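Chapter 11
What Did the Program Change?

Before you read
Find the most recent annual report of any youth charity in your area. Underline every number in it. Keep it beside you while you work through this chapter.

Skirkgate is a youth charity with one busy building and a mailing list much larger than its staff. Last year its report to donors said that the charity had "reached 2,586 young people." The number was printed in large type on the cover. It went into two grant applications and a speech, and as far as the written record shows, no funder asked what "reached" meant.

It meant several things. A teenager who came to the homework room every week from February until summer was reached. So was a child who sat through one school assembly, and so was anyone who took a leaflet at the Putbridge street fair. The charity's own sign-in sheets show that a much smaller group came more than once, and the report does not mention them at all.

None of this is fraud. Most charities count this way, and most funders let them. But a reader who wants to know whether young people are better off has learned almost nothing from that cover, and should be willing to say so.

This chapter deals with three words that are often mixed up. An output is what a program did: sessions held, meals served, seats filled. An outcome is what changed for the people who took part. Impact is the share of that change that would not have happened anyway. The last of these is the hardest to show and the one most freely claimed. A mentoring program may report that its teenagers finished school. Would they have finished without a mentor? Teenagers who sign up for mentoring, and keep turning up, may already be the ones likely to finish.

Stories do not solve the problem. A good story tells you that change is possible for one person. It was also picked by someone whose job is to raise money — and the young people who drifted away in the second month rarely get a page.

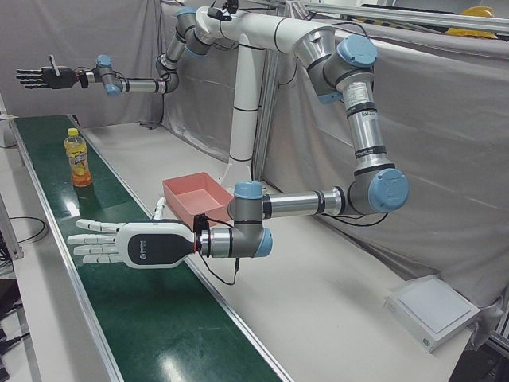
Putbridge, in a written reply to an early draft of this chapter, objected that small groups cannot afford to measure like this, and that a strict funder would simply drive them to write better fiction. The objection is a fair one. A 12-week club run on a tiny budget should not be asked for a controlled study. It can be asked to count the same person only once, to say how many left early, and to stop using the word "impact" for attendance.

Section 11.1 looks at how head counts are put together and where they go wrong. Section 11.2 turns to surveys, including the kind that is handed out on the last day by the person who ran the program.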